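We use cookies to count visits to this page. Accept / Manage settings

Fanell open afternoon at Trorkness: your questions

When is it?
It runs in November, from 2 pm until the light goes. Come to the side door on Phelan Lane and ring the bell.

What will I see?
People using hand-held grippers to pick up everyday things. The grippers record each movement, and the recordings are later used to teach robot arms. We work in furnished rooms, so a demonstration may take place on a kitchen worktop, a desk or a bed.

What sort of things do you pick up?
Mostly packaging and food from the cupboard. Bread in a bag, sachets, small packets and crumpled wrappers are all on the list. Soft plastic is harder to hold well than a box, and visitors tend to ask for it.

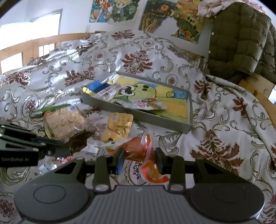

Each person at the table or bedside works with 2 grippers, one in each hand. A single turn is short. We stop between turns to put things back and check the recording.

Can I have a go?
Yes, if you are over 12. You squeeze the handle and the fingers close. Most people get the hang of it in a few minutes - wrappers take longer.

Will my go be recorded?
No. Visitors' turns are not saved.

Is there a robot arm as well?
There is one in the Urnska room, on the ground floor. It runs twice during the afternoon. Please stay behind the tape while it is moving.

How many people can come?
We can take up to 60. Booking is free, but please cancel if you can't make it.

Can I get in with a wheelchair?
The ground floor is level throughout. The bedroom is upstairs and there is no lift. Tell us when you book and we will bring a set of grippers down.

Is there parking?
Four spaces at the back. The 96 bus stops at the end of the lane.

Sign up to our newsletter for dates of future visits. Enter your email address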